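Vistus contract: where the campaign stands

More than 70 people came to the lobby outside Droltholm council offices in March, and we have been asked several times since what came of it. The short version is that the council has agreed to publish the contract it signed with Vistus, with some parts blacked out, and has put off any decision on extending it.

For those new to this, Vistus handles the checks on people claiming help with their council tax. Claimants are asked to send in bank statements, tenancy papers and details of everyone living in the home. Our objection is that much of this goes well beyond what the council needs, and that people who query a request have had their claims stopped while they wait for a reply.

The petition closed with 466 names. Of those, 218 came from the Dawber estate, where the door-knocking was done over three weekends. It was handed in at reception along with 17 written statements from claimants, names removed. The council has acknowledged both but has not said which meeting they will go to.

Clodagh Horgan spoke for the group at the last public session. She asked who at the council had read the Vistus guidance before it was sent to households, and was told a written answer would follow. It has not arrived – we wrote again last week. She also asked for the review of stopped claims to be done by council staff and not by the company itself. Two councillors backed this. The leader said it would be looked at.

The county group in Drudlow is facing the same company, and has sent us copies of the letters its members have received. The wording is nearly identical to ours. We plan to put the two sets side by side in a leaflet.

Our next open meeting is on 15 August 2026 in the upstairs room at the library, starting at 2pm. There is a lift. If you have had a letter from Vistus, bring it with you, but cover your reference number before passing it round.

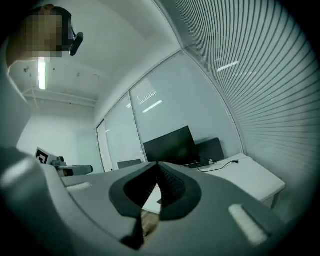
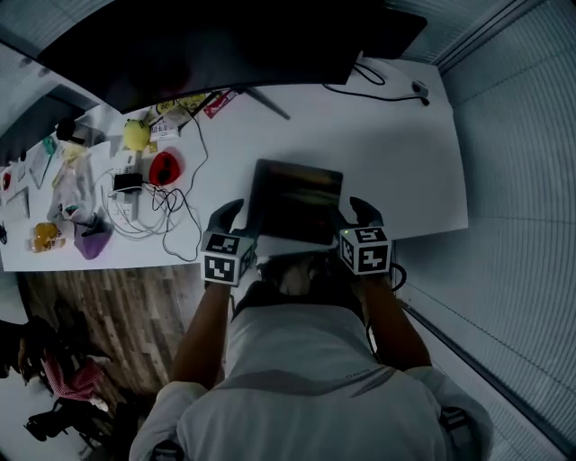
Do I have to answer a Vistus letter if I think it asks for too much?

Reply by the date on the letter, even if only to say which items you object to and why. Keep a copy and proof of posting. If your claim is stopped after that, get in touch with us and we will help you write the appeal.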